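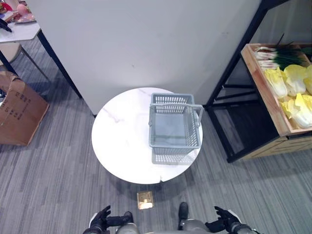
I have been going to the shops with a basket for most of my adult life and I don't think I had ever properly looked at one until this August. Then the handle snapped on my old wicker thing halfway up the hill in Girkport (seven leeks, a jar of beetroot and a very ripe melon, all over the pavement) and suddenly I was a person with opinions.

My first opinion was that I wanted plastic. I know, I know! Wicker is lovely, wicker looks good hanging from a hook, and wicker also sheds little bits into your lettuce and can't be hosed down. A light grey plastic basket with holes in the sides and a handle that arches right over the top is nobody's idea of romance, but you can stand it in the sink with a muddy load of spring onions, run the tap and walk away.

My second opinion was about cabbage. I buy a lot of napa cabbage - the pale, crinkly, yellow-topped sort - and it's an awkward beast to carry. Lay it flat and it takes up all the room. Stand it up and it leans on everything else like a tired commuter. Greengrocers have this sorted, of course. They line the heads up in a slatted wooden crate with the tops facing you and tuck the long onions in behind, green ends trailing, and it looks so good you buy two when you went in for none.

So I tested baskets, in the way that only someone with a deadline and a fridge to fill would. I started with the Wustar, which is deep and narrow and held a cabbage upright beautifully, but the handle dug into my arm before I'd reached the bus stop. The Lebrun was the prettiest and the floppiest. The Hadura cost me £9, has a solid bottom and stiff sides, and took one big cabbage, a bunch of onions and 413 grams of mushrooms without anything getting squashed.

I've stuck with the Hadura for 21 shopping trips now and a few habits have settled in. Cabbage goes in first, root end down, hard against one short side. Onions go in diagonally with their tails poking out over the rim, and I've stopped folding them to make them fit, as they only go limp and sulky at the bend. Anything soft rides on top. Eggs get carried in the other hand!

Once I'm home the whole lot goes on the table and I unpack straight away, before the kettle goes on. The cabbage gets wrapped in a sheet of kitchen paper and goes at the bottom of the fridge. The onions stand in a jug with an inch of water, where they keep growing, and I snip at them over noodles all week.

The wicker one has been mended with string and now holds clothes pegs.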